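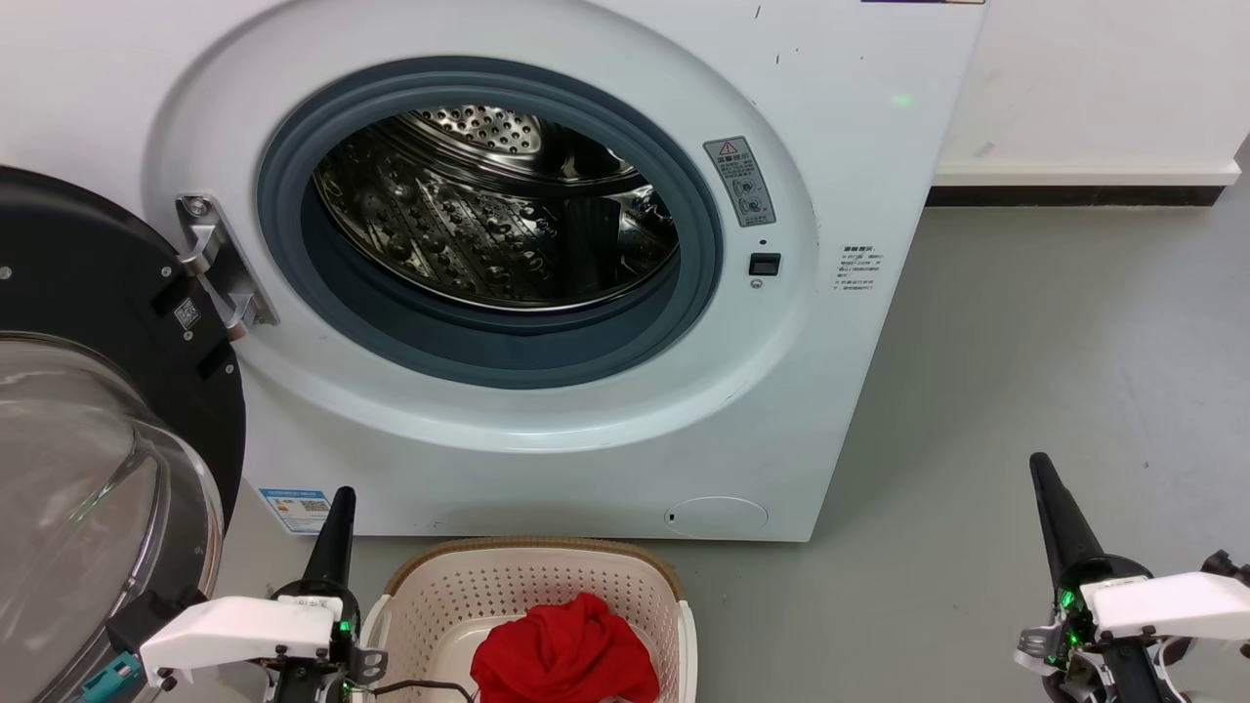 At the laundry station in Costow: the two arms of Tak, the open washing machine and the basket with a red cloth.

Cusia opens its Costow workshop to visitors in December
Household robot Tak will do laundry work before the public

COSTOW, December – Cusia, the developer of robots for the home, invites the public to visit its workshop in Costow. During the open day, guests can watch the two-armed robot Tak at work with an ordinary front-loading washing machine and a laundry basket. The doors are open from 10 a.m. until 5 p.m. and the entrance is free of charge.

The Costow workshop has worked on laundry tasks for 31 months. In this time the team has recorded 1225 complete practice runs, in which clothes, towels and small cloths are taken from a basket and brought into the drum of a machine, or taken out of the drum again. Until now only partner firms and school classes could see this work from near. With the open day, Cusia wishes to answer the many requests which came from residents of Costow and of the neighboring town Bridau.

What the visitors will see

The demonstration takes place in the laundry station, on the ground floor. Tak has two arms, and each one ends in a gripper with slim black fingers. The robot picks up a piece of laundry from the basket, lifts it over the edge of the drum and lets it go inside. After this the robot closes the door of the machine. One demonstration takes 7 minutes, with a short explanation by the engineers before it begins.

The washing machine is a normal household model. Cusia has decided from the beginning of the project to use machines as people have them at home. The door, the rubber seal and the drum stay as they were delivered by the maker. For a robot the soft seal is a difficult place, as a sleeve or a corner of a cloth can easily remain hanging there. The engineers will show how Tak looks for such a piece and pushes it further into the drum.

Visitors are also welcome to bring one small piece of clean laundry, for example a sock or a kitchen towel, and give it to the team for a trial. We kindly ask not to bring clothes with pins, or with long ribbons. It cannot be promised that every piece will be picked up at the first try. The team considers also the failed tries as useful, and will explain them gladly.

Further stations

In the neighboring room, the guests can try the remote control with which the practice runs are recorded. Two hand controls move the arms of a second robot, and the task is to put a folded towel on a shelf. This station is suitable for children from the age of 7 years, in company of an adult. On the upper floor, a small exhibition presents older grippers from the first years of Tak, together with drawings and with parts that broke in testing.

At 2 p.m. there will be a talk with the title "From the Basket to the Drum". It explains in simple words how the robot learns from recorded movements, and which household tasks are planned for the next year. Questions from the audience are very welcome. The talk is held in English and lasts half an hour.

Practical information

The demonstrations in the laundry station begin every half hour, the first one at 10:30 a.m. and the last one at 4:30 p.m. There is no demonstration at 2 p.m. during the talk. The number of places in front of the station is limited for safety reasons, and free tickets for a fixed time are given out at the entrance. Registration before is only necessary for groups.

The workshop can be reached with bus line 31 from the railway station in Bridau. The ground floor is accessible for wheelchairs. Photos for private use are allowed in all rooms. Journalists who would like to film the robot are asked to announce their visit to the Cusia press office, so that a separate time in the morning can be arranged.

About Cusia

Cusia develops two-armed robots for work in private homes and in small care facilities. The company has its main office in Bridau and its workshop in Costow, where Tak is built and tested.

Contact
Cusia, Press Office, Bridau
Telephone extension: 1803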